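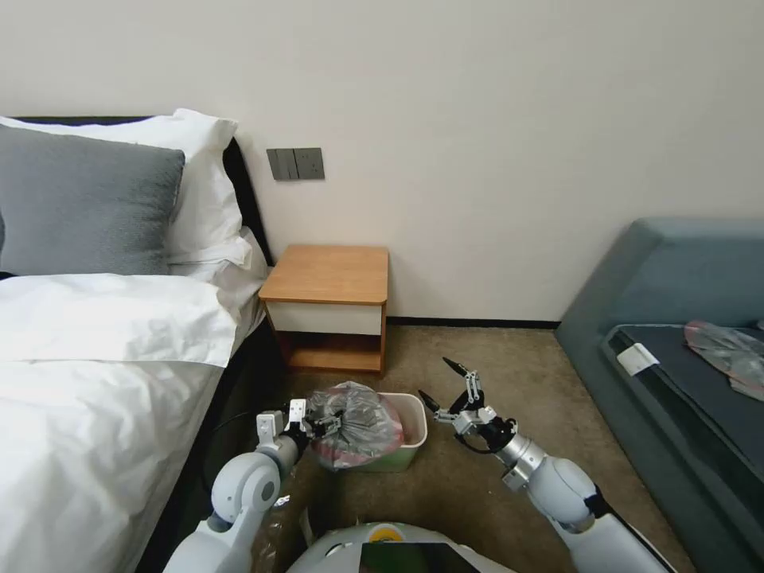 Left gripper on the bag in the bedside bin, right one open and waiting.

How I budgeted for a two-armed room robot (and what I'd put on the list sooner)

I run the housekeeping side at Treltness, a guesthouse in Drukenow, and this spring I had to work out what it would cost us to lease a two-armed robot for picking up and emptying trash in the rooms. I'd never bought anything fancier than a carpet cleaner! So if you're starting from zero like I was, these are the steps I ended up following, in the order I wish I'd followed them.

Step 1: Write down the jobs before you ask for a quote

I sent my first email to Delaunay, the dealer we ended up using, with something like "we want a robot for the bedrooms, how much?" Bastien Guillot over there was very nice about it and wrote back with a long list of questions. What does it pick up? From how high? Off carpet or hard floor? Hmm.

So go stand in a room with a notepad and write down single actions. "Tidy up" is useless on a quote request. Mine said things like: take a bag out of a bin, take a wrapper off the nightstand, lift packaging off the carpet next to the bed. Thin plastic got its own line. A crinkly see-through bag is a very different thing to grab than a pillow, and the type of hand you need changes the price a lot.
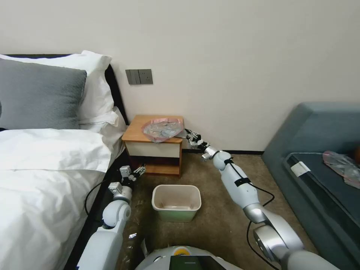
Right hand reaching for a plastic bag on the nightstand, bin on the carpet between the two arms.

Step 2: Measure the floor you really have

Take your tape measure and do your tightest room first. Measure the open carpet between the bed and whatever is across from it (a sofa, in my case), with the bedding hanging down the way it normally hangs. Then measure the nightstand: height of the top, height of the open shelf, distance from the wall. Arms stick out further than you think, and elbows need space too. I'd only measured the doorways, so I had to go back and do the whole thing again one evening with Vija Jankauskaitė holding the other end of the tape.

Write down where the cables will run as well, if the machine you're looking at has any on the outside of the arms. Ours does, and I now check for anything it could snag on along the side of the bed.

Step 3: Split the budget into two piles

Pile one is the machine, meaning the lease or the purchase price. Pile two is everything else, and it's the pile I got wrong. For us the extras came to $2,345 in the first year:

Delivery and setup
Spare finger parts for both hands
A service plan with phone support
Practice supplies (bins, bags, food trays, wrappers)
A protective mat for the storage corner

That last one was Frans Geerts's idea and I grumbled about it, but fine, he was right, the thing is heavy.

If you're comparing dealers, make each one fill in the same sheet. The Zullero quote looked cheaper until I noticed the service plan wasn't in it at all.

Step 4: Budget your own hours

Count the time somebody has to be in the room. I put down 4 hours a week and it was closer to double that in the beginning. Clotilde Courtois kept a timesheet for me through July and I'd suggest doing the same, on paper, taped to the storage door. Guesses drift.
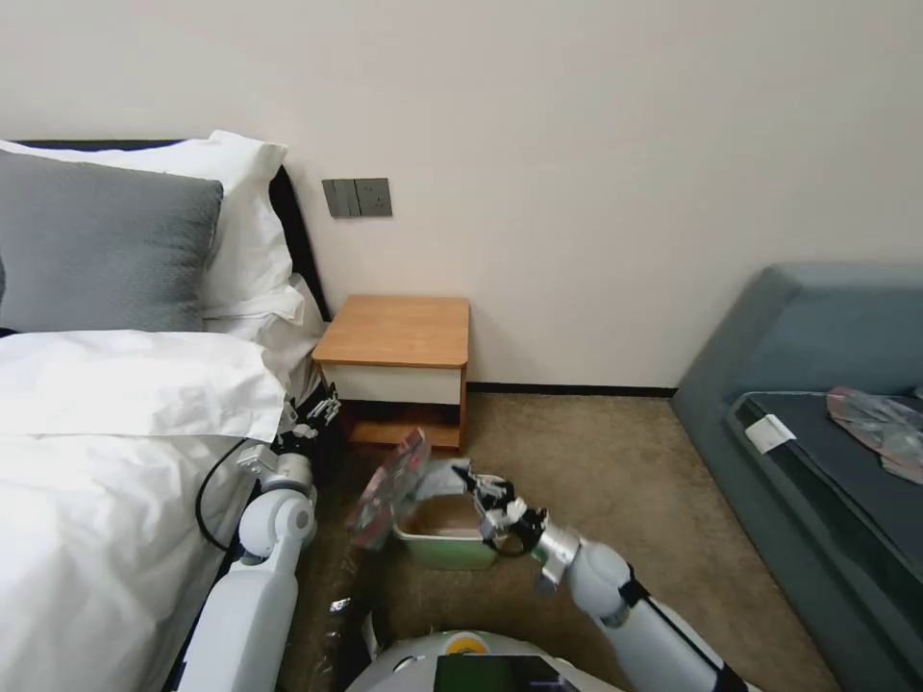
Photo: Thibault Huet / Treltness

Step 5: Ask for a trial with your own mess

Please don't buy off a demo with wooden blocks. Ask for a trial in one of your rooms, with your own furniture and your own trash. We tried bags, a light green tray with film over it, printed packaging, the kind of stuff guests leave behind. Delaunay gave us 60 days, and I'd push for at least that.

During the trial, keep a plain log with three columns: the item, where it was, and whether you had to step in. Put the date on every page (I forgot on the first few). When you sit down to decide, go back to your list from step 1 and cross out every job you wouldn't pay for again. I crossed out anything on the sofa cushions and kept the bins and the floor, and that changed which lease I asked for.

Step 6: Get the exit terms in writing

Ask who pays for pickup if you send it back, and how much notice you have to give. Ours is 65 days, which I managed to miss on my first read of the contract.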